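About Trerkaveo

We collect examples for robots that learn by copying.

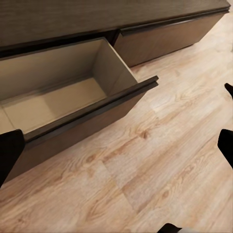 Started in July 2018 by Neelam Bajpai and Pushpa Pal, 2 desks and a lot of coffee. Household tasks mostly. Open, close, put away, take out. An operator drives the arm, we log every move, then somebody checks it before it goes in the set. Drawers are our bread and butter, low cabinets like the one with the left drawer out and the right one still shut. Simulated first, real furniture after. Each task gets 80 runs minimum, new start position every time. Failed runs are kept too, labeled seperately.

Team of 12 now. Neelam runs collection, Pushpa does labeling and the sim side. Our two sets so far are Lostley (kitchens) and Utudham (storage, 42 tasks and growing). More comming in November.

Want a task added? Write to Pushpa, short list is fine.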